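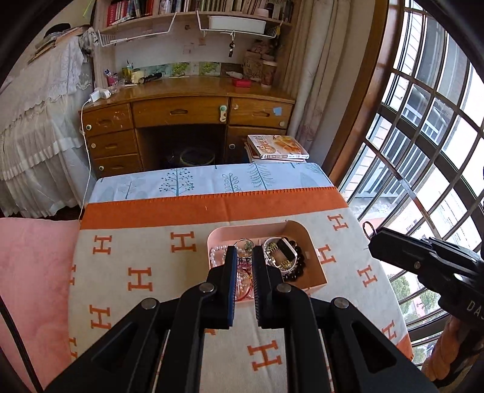 # The jewelry tray, and the room where it lives

This page is a small gallery of one picture and many notes. My friend Ieva Rimkutė asked me to write about the guest room in our apartment in Plavdale, because she is preparing to move and wants to see how other people keep their small things. I am Helju Ots. English is my third language, so please be patient with me.

In April I decided to put in order everything that I wear on the neck, the wrist and in the hair. Before this it was in 28 different places, and I know the number because I wrote a list. I will not publish the list, it is embarrassing.

**The tray**

Pink and rectangular. I take the tray to the bed when I sort, because the bed is the largest flat place in the room and the light there is good until four in the afternoon. If a small thing falls on a blanket, it stays near. If it falls on the floor, it goes under the furniture and I meet it again at New Year.

**The pearls**

The white string lies along the left side of the tray. Pearls do not like to be under other things, my aunt Baranauskienė taught me this when I was young, and she was very strict about it. She wore hers to the market. I wear mine two times in a year, but I take them out more often than that, only to look.

**The small glass dish**

It is round and has a clear lid. I bought it in Camundale at a street sale, together with a lamp that did not survive the trip. A lid you can see through is a great help, I would recommend it to everybody who forgets what she has.

**Pink round container**

Also see-through, but more like candy. Ieva says it should stand in the bathroom. I have considered her opinion and it stays in the tray.

**Hairpins and clips**

Gold color, in the white round container. My hair is thick and I need many. Earlier I kept them on a magnet strip, as one magazine suggested, and every evening half of them fell behind the desk. A simple open pot is better. The small black case rests on it, it has no other permanent place yet.

**The dark bracelet**

Glossy beads, between black and brown. It curves along the edge of the white container, and I like it there. I tried to store it in a bag, but then I never wore it.

**The blanket with the letter H**

Cream, with orange letters and a wide orange border. Visitors ask if H is for Helju. It was a present, and the person who gave it says yes, so I also say yes. The sheet is pale blue with trees and leaves in dark blue. I know that the two patterns do not go together. They are both soft and I sleep well.

**Cushions**

One pink, quilted, and one orange. The pink one is for the back when I read, the orange one goes to whoever visits.

**The desk**

Wooden, with six drawers: three on the left, the wide one in the center, two on the right. It came from the closed post office in Grirnero and I paid 355 for it, with delivery, which was a good price even then. The center drawer has a white child lock. My sister's boy is very interested in scissors. The blue sticker on the right drawer is his work too, and I have decided that I like it.

**On top of the desk**

I am less strict here. A white charger, the pink cup with toiletries, pens in their holder, a flashlight, a red box. The small white figurine keeps company with a patterned canister, and there is a paper bag beside it. My rule is 30 minutes every month for this surface - I take everything off, wipe it, and put back only what I can explain. The paper bag I could not explain, but it is a strong bag.

**The stool**

Round and woven, it lives under the desk. Light enough to carry with one hand to the kitchen when we are many at the table.

**Books**

They stand in a stack next to the desk, with a cookbook about baking at the top. I cook from it on cold evenings. The lower books I have read less, I admit, because to reach them I must lift everything.

**The green strip on the wall**

Botanical prints, in a row behind the desk. I chose them for the color first and for the plants second. In winter it is a big comfort to have leaves at the height of the eyes.

If you want to begin with your own tray, I suggest to start with the necklaces. They take the longest time to untangle, and it is better to do them while you still have patience. For thin chains I use a sewing needle and a drop of oil - never for pearls!

Ieva, your turn now. I want to see your drawers before the boxes are closed.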